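Folding update, Larnlow lab

Quick one this time — deadline is tomorrow and the rig is booked solid.

The towel work has finally moved. Since August we've been trying to get the hand to find a hem by touch first and only then look, and the new Hyvönen method (touch map from the fingertips, a short slide along the cloth, then the pinch) is now beating the camera-only version. 698 trials in total, 66 of them on terry towels. Missed hems on terry down to 3. Camera-only missed 14 on the same towels, same table, same starting creases as near as we could manage.

Thin cotton still a pain. The fingers press, the cloth bunches, the map goes to mush. Slower slide helps a bit but then a single fold takes for ever. Ideas welcome, realy.

Also trained on the Nandura cloth set to see if we could skip some of our own trials. Short answer no, longer answer in the write-up. Pale towels under bright light were the worst for the camera and made no odds to the touch side, wich was nice to see.

Next up: two hands, bigger towels, and a repeat at Hakby with their table and their lighting. Draft goes round on 06/05/2025. Comments in the margin please — not by email, I lose them.

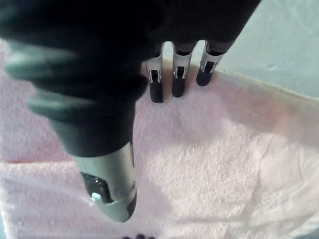

Larnlow newsletter desk
Research engineer, cloth handling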